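Housekeeping Basics, Wostby Campus
Week 4 handout: the toilet

I've typed these up from my own notes, so forgive the shorthand. We did sinks in March and everyone was very polite about it, so now it's your turn with the toilet (I promise it's less awful than the taps!).

Get your gear outside the door before you start. Gloves on, bowl cleaner, neutral spray, the long brush, and two cloths in different colours. The red cloth does the toilet and the red cloth does nothing else, ever. For the neutral spray we mix 24 mL of concentrate into 600 mL of water – please use the jug and don't eyeball it, I've seen some very foamy floors at Drullthorpe.

Lift the seat and lid together and have a proper look before any product goes in. I always check the little rubber bumpers underneath, they collect grime on the sides and people wipe straight past them. 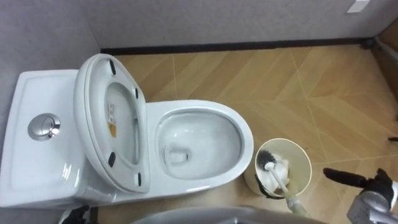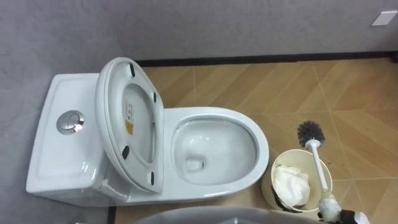
Seat and lid up, dual-flush button on top of the tank.

Homa Tehrani asked whether you could just flush first and save the cleaner for stubborn marks. Flushing first is fine, but the cleaner still goes in every time, under the rim and all the way around, and then it sits while you do the outside.

For the outside I work from the tank down. Spray the cloth, not the button – liquid gets in around a push-button and then you've got a sticky flush and a grumpy plumber. Tank top, button, tank front, lid both sides, seat both sides, rim, then the outer curve of the bowl right down to the floor. Fold to a clean face of the cloth as you go. Where the tank sits close to the wall, slide a flat hand with the cloth behind it and don't skip the baseboard, it's a favourite spot for dust and hair.

Now back to the bowl with the brush, up under the rim, then down into the drain opening. Flush, and rinse the brush in the clean water while it refills.

Floor last, grout lines included, backing out toward the door.

For next class, bring your colour chart and read the Anari sheet on floor products.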